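Felt mat under the toaster - anyone else doing this?
Small Kitchens board > Counters, tables and what's on them

crumbtray_kate
I finally did it! After a whole year of dragging the toaster in and out of a cupboard every morning, I gave it a permanent home on the white table, on top of a big beige felt mat. I can't tell you how happy this makes me. The table has those rounded corners and a very plain white top, and with nothing on it, it always felt like a waiting room to me. Felt down, toaster at the back, cup in front, done. It looks like somebody eats breakfast there now!

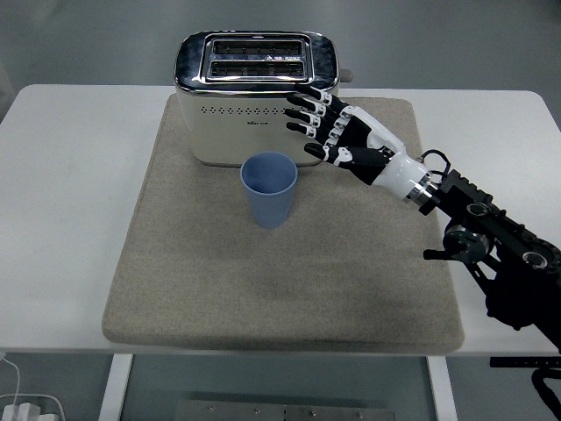 I got the mat from a little shop called Benkirane, where they cut felt to size. I went as big as I dared, because I had a small one in March and it looked like a coaster that got lost. Felt is so nice to put things down on, too. No clunk! My upstairs neighbor probably hasn't noticed but I sure have.

Two things I'd love opinions on. Is cream on beige too much of the same? And does anybody know how to get crumbs out of felt without pulling it to bits?

pelham_road
Love it. Cream on beige is fine, the chrome top saves it. If everything were matte I'd say add some color, but a shiny top does a lot of work. And you've got the blue cup.

Wumpini Dogbe
Crumbs: let them dry out, take the mat outside, flap it hard. Then a clothes brush, always in one direction. I've had a Trutlow felt runner under my bread box for years and it has had nothing but the brush and fresh air. Don't go at it with a wet sponge. You will make little gray balls and they never leave.

grilled_on_both
I'm going to be the grump. Fabric under a toaster? I wouldn't. I keep mine on a stone tile. A toaster throws out crumbs AND heat, and you've put it on the one thing in the house that grabs hold of crumbs. Wipe-clean every time for me.

crumbtray_kate
Fair point, and I did wonder. Mine stands on short feet so it isn't sitting flat down on the felt, and I unplug it when I'm finished. But I'll check the booklet to see what it says about surfaces. It's wool, if that changes anything?

Wumpini Dogbe
Wool is a lot better than the polyester craft stuff. That can go shiny and hard if it gets hot. I'd still lift the toaster now and then and feel the mat underneath after a long breakfast. If it's more than a bit warm, put a tile under just the toaster and keep the felt for the rest. Then grump and non-grump are both happy.

grilled_on_both
I accept the tile compromise.

Anikó Dudás
Oh, I have such strong feelings about toasters on tables! I'm all for it. Ours has been on the kitchen table since the kids were small and everybody makes their own, sitting down, in their pajamas, arguing about the jam. When it was on the counter I was the one standing there making toast for everyone. Best move we ever made. What do you do about the cord, though? Ours comes off the back and straight down to the wall, and I had to push the table over to reach.

crumbtray_kate
Same here, the table is pushed up near the outlet and the toaster lives toward the back of the mat so nobody hooks an elbow on the cord. I tried it in the middle first and hated it. At the back you get all that lovely open felt in front for plates and the butter.

And the cup! I have to talk about the cup. It's a light blue plastic tumbler, nothing special at all, 30 cents at a yard sale, and I'm fonder of it than of my good mugs. I keep shifting it. Some mornings it goes in front of the toaster and some mornings over by the corner, and I think I like the corner best.

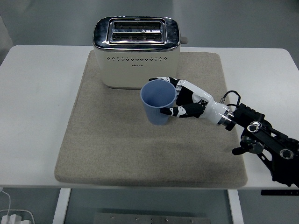

I was going to buy a proper butter dish and a jam pot to go with it all, there's a cream one from Samon I keep looking at. Now I'm not sure. I like having this much room! Last year I had 10 things on this table and I could never find the knife.

pelham_road
Don't buy the set. Live with it for a month first. I bought the whole Bumance breakfast range in one go and the egg cups have never seen an egg.

Anikó Dudás
Corner, definitely. And please get the butter dish, you'll use it every single day. Skip the jam pot, jam comes in a jar.

grilled_on_both
Agree on the jam pot. Disagree on the cup, I'd keep it well away from the toaster if it ever has water in it. Other end of the table.

crumbtray_kate
It mostly holds butter knives, but noted! Cup goes to the far end if it's a drinking cup that day.

Wumpini Dogbe
Which thickness of felt did you get? I want one for my sister's table and the thin kind curls at the corners.

crumbtray_kate
The thicker of the two they had. I left it flat under some cookbooks overnight and it's behaved perfectly. Ask them to round the corners for you, it's so much softer looking on a table like this one. I'm off to flap mine over the balcony!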